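Testers wanted: ball dispensers for the tabletop

Skanelberg sells small toys and desk games, and every supplier tells us their dispenser never jams. We have heard this from 14 of them. We'd like people with no stake in the matter to sit at a table, put balls through the things and tell us what they think — bluntly, please.

Sessions run in May and take up a morning. You'll load balls in the top, collect them at the chute, and fill in a form that is duller than we'd like. The Lenance line claims smooth delivery for all ages, and we doubt it. Plenty of dispensers look cheerful in a catalogue and turn out to be a nuisance by the third ball.

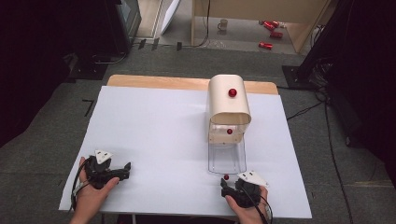

Do I need any experience with toys or product testing?

None at all, and if you've done a lot of paid testing we'd probably sooner have your neighbour. Patience with small round objects helps.

We pay $650 for the full set of sessions, in one payment at the end. There's no bonus for liking anything. If you favour a particular colour or shape of dispenser, keep it to yourself until the form asks.

You must be 18 or over and able to sit for an hour at a time. Please don't apply if you work for a toy maker or a toy shop.

Write a few lines to Nele Van Loon at Skanelberg, saying which mornings suit you and the last product that let you down.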